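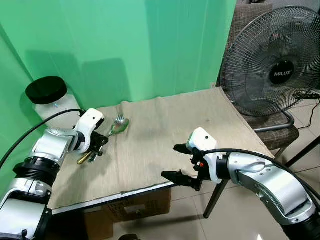

Review: Stivmont flatware in brass color, after one winter and one summer

I bought this set in October for our dinners at home, and I waited with the review until I had used it enough. Most of the reviews I read before buying were written in the first week, when every fork is beautiful. I wanted to know how the color looks after many washes, and for this I found very little.

The set comes in gold tone only, service for six, with five pieces per person: dinner fork, salad fork, knife, soup spoon and teaspoon. I paid 73 dollars in the Laskowska store, the one near the bus station. It is stainless steel inside with a colored coating outside. The box does not say what kind of coating. I wrote to the store and received a friendly answer from Parvathi Nair, who told me it is the same coating on all the pieces, but that the knife blades are left uncolored. I think this is a good decision, as a coated blade would show scratches from the first steak.

Weight and shape

The forks are heavy in the handle and light in the head. When I put one on the rim of a plate it sometimes slides backward onto the table, and with sauce on it this is not nice. My husband got used to it and I did not. The dinner knife is the best piece. It lies flat, the edge is sharp enough for chicken and for crust, and the handle fills the hand.

The soup spoon is too round for my taste. In Poland, where my mother still has her old set, the soup spoon is longer and more pointed, and you can drink from the side or from the tip. With the Stivmont spoon I can only drink from the side. The teaspoon is fine, but it does not reach the bottom of a tall glass.

The tines of the salad fork are short and a little thick. Cherry tomatoes run away from it.

Washing

The leaflet says hand wash is recommended and the dishwasher is permitted. I did both on purpose. Two place settings I washed only by hand, the other four went into the machine almost every evening, with ordinary tablets, at the middle temperature.

The hand washed ones look the same as in the box. On the others the shine became softer, mostly on the backs of the spoons where they touch the basket. It is an even change and I do not dislike it, but if you lay a hand washed spoon next to a machine washed one, you see that they are two different yellows. So please decide for one method at the beginning and stay with it.

Lemon juice left one pale mark on a teaspoon which stayed overnight in a cup. Vinegar dressing did nothing that I could notice. I never used steel wool, and I would not.

Water spots are the real daily problem. Gold tone shows them more than silver does, and our water is hard. I dry everything with a cotton towel as soon as the machine is open -- if I wait until morning, I have to polish.

Mixing with silver

We are six at the table on holidays and sometimes ten, so I have to put our old Juten set next to the new one. I was afraid it would look like a mistake. On a plain cloth in linen color it looks good, I think, if every person has a full setting in one color. Gold knife with silver fork I tried also, and it looked to me like somebody had lost half of the drawer. Hamish Tamihana, who was our guest, liked exactly this version the most, so it is a question of taste.

What I would change

I would like to buy single pieces. At the moment you can only get the whole box, and when a teaspoon goes into the garbage with the yogurt cup (ours did) there is no way to replace it. The Juten people sell every piece alone, also after years.

I would also like a serving spoon in the same color.

Would I buy it again?

For every day, no. I would take a plain steel set and keep this one for guests, washed by hand. For the price I am content, and the knives I would recommend to anybody. If you have only a dishwasher and no patience for drying, choose the silver color from another maker.

Four stars of five. I took one away for the soup spoon.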